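Sudach swap hall fills up again as the summer leases end

If you've lived in Sudach for more than a year you know what August looks like. Half the town moves out of one apartment and into another, and the sidewalks on Tsai Street turn into one long furniture store with no prices on anything. I went down to the swap hall at 8 in the morning, thinking I'd beat the crowd, and the line was already past the bike racks!

The hall, for anyone new, is the old bus garage behind the library. You bring in furniture you don't want, you get a paper ticket, and the ticket lets you take something home. No money changes hands unless you need delivery, and that's $12 anywhere inside the town limits. (It was free last year. I heard plenty of grumbling in line, but have you tried renting a van lately?)

This year they've opened the hall two weeks earlier than usual, and it shows. The sign by the door said 110 pieces had come in before the first weekend was even over. Bookcases, as always, are everywhere. So are desks. Couches go within minutes, and if you want one my advice is to skip breakfast. What surprised me was how many small bedroom pieces people are bringing in, dressers and nightstands mostly, a lot of them in gray. I guess we all bought gray at the same time and now we're all tired of it. 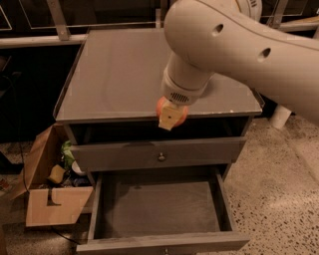 A gray nightstand with three drawer levels. Small chips near one corner of the top.

I'm on my third swap nightstand, so I have opinions. Small chips and scuffs don't bother me one bit. Drawers do. Pull every one of them all the way out before you hand over your ticket, and push down a little on the bottom while it's open. A drawer that sags in the hall is going to sag a lot more once you've filled it with chargers and cough drops and whatever else ends up in there. And bring a tape measure! I once carried a dresser up three flights of stairs and then couldn't get it past my own bathroom door, and it lived in the hallway until spring.

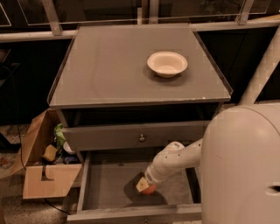 The other big change is the time limit. Anything still on the floor after 60 days now goes to Vesteo, the repair shop out by the rail yard, where it gets fixed up and sold cheap or taken apart for lumber. Before this, leftovers just sat in the back of the garage, and by winter you could hardly get to the far wall. I like the new rule, though I did hear a couple of people say two months is too short for the big dining tables, which always take forever to find a home. Fair enough. I'd hate to see one of those cut up.

Hinance, the credit union on the corner, is paying for the lights and heat again, so the hall can stay open into the evenings once school starts. Hours for now are 8 in the morning to early afternoon, and drop-offs have to be in an hour before closing. Mattresses, car seats and anything with a motor will be turned away at the door, same as before.

I came home with a floor lamp and a slightly wobbly stool, and I still have one ticket left. I'm holding out for a bookcase that isn't gray. If you've got one in your garage, please bring it down, and maybe let me know what time you'll be there.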